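Valta Hand-Held Teaching Gripper: Two Weeks In
12/23/21

I've been teaching our arm by joystick for years, so picking up the Valta and just doing the job by hand felt like cheating! You hold it, do the task, and the recording becomes the demo. We bought ours through Ralico and had 200 demos saved before I'd finished complaining about the strap (too short, and the buckle pinches).

The padded fingers are what sold me. A skinny brush handle is a miserable thing to grip by remote control, and with the Valta I can feel when I've got it. Cups are harder. Go in at a bad angle and you bump the rim, so slow down on the approach.

Gripes: the trigger spring is stiff, and my hand gives out after 26 takes or so in a row. The manual is thin too. I'd still pick it over the Fustometti, which needs 2 people to set up.

The job I'm on now is brush into cup, bristles up. Ask me again in April, but I'm having a great time with it.
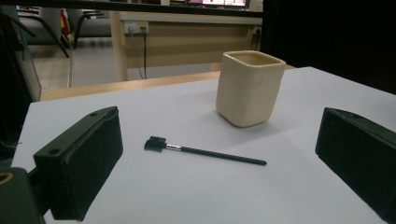

2 min read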